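Lining an extrusion booth with wallpaper — panel joints and floor finish
Forum index > Workshop > Interior finishing

osarac
Joined: December
Posts: 14

Continuing from my earlier thread on the extrusion booth. The structure is silver aluminum profile, and the lining is a floral wallpaper on a dark teal ground, mounted on flat panels. All panels take the same pattern. I bought the paper from Prandska and sealed the panel edges before hanging.

Two points are still open. The first is pattern registration at the rear corners. The second is the floor, a pale beige surface with a marble-like mottle, which I need to keep or replace before the next round of work.
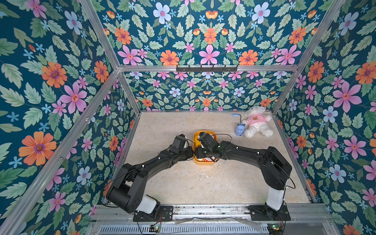
The drop I allowed per panel was 838 mm, trimmed to 700 after matching. That left more waste than I had budgeted. The hook rack on the top bar is staying where it is. I intend to hang the smoothing brush and the straightedge from it.

Paste is a standard ready-mixed type, thinned slightly. No primer on the panel faces. Comments on the corners are welcome.

Orhun Saraç

brackish_jo

Was the paper hung before the panels went into the profile, or after? If the edges sit in the slot, you lose a few millimeters of pattern on each side and the match at the corner can never be exact. I would stop the paper short and cover the edge with a slot trim.

osarac

Before. The edges do go into the slot. I accepted the loss.

Visser_mk2

I disagree with the trim. It adds a second line next to the profile, and on a pattern with flowers that large the eye goes to the profile anyway. A mismatch behind a metal post is invisible at working distance. Leave it.

The missing primer is a bigger concern. Unprimed board takes water out of the paste unevenly and the seams open in the first heating season. I had this on a display cabinet and had to strip two panels.

brackish_jo

Depends on the board. Sealed board behaves differently from raw.

osarac

Edges sealed, faces raw. I will watch the seams. If one lifts I will reglue with a syringe and roll it flat.

On the floor: the surface has fine scratches and a few small dark specks. I have been sorting small parts on it from a yellow-orange tray with rounded corners, and I want a finish that tolerates a tray being dragged across it. The options I have priced are a clear water-based polyurethane and a loose vinyl sheet.

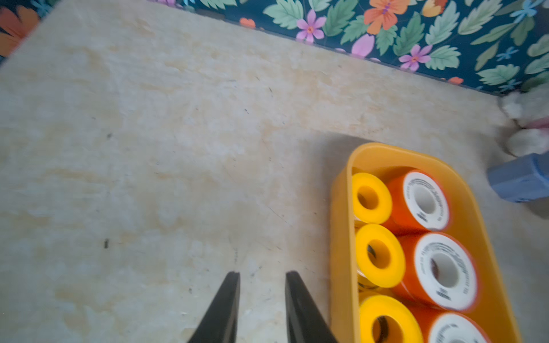 Tuncay Saraç: Loose vinyl will creep. You will push it back into the corners every week, and it will curl where it meets the paper. Use the polyurethane. Scuff with 300 grit, wipe down, apply 2 thin coats and leave it overnight between them.

Visser_mk2

Polyurethane is fine for scratches, but check the gloss level. A gloss coat on a pale floor will reflect the lining, and small parts become hard to pick out by eye. Matte only.

Tuncay Saraç

Agreed on matte. Stir it well, the flattening agent settles.

pell_tolley

Has anyone considered doing nothing? Fine scratches on a mottled surface do not show from standing height. The mottle is there to hide wear. Coating it means masking the bottom edge of the paper, and tape on unprimed wallpaper tends to pull the print off when it is removed.

osarac

That is a fair objection. I tested low-tack tape on an offcut and it lifted a small amount of color along one edge. I could cut in with a narrow brush and skip the tape.

brackish_jo

Or slide a thin strip of card under the brush as you go. Wipe the card between strokes.

pell_tolley

Still more work than the floor needs, in my opinion.

osarac

Noted. I will order a small can of the matte from Pravport and coat an offcut first. If the offcut marks under the tray, the floor stays as it is. Seams to be checked again once the heating has been on for a month.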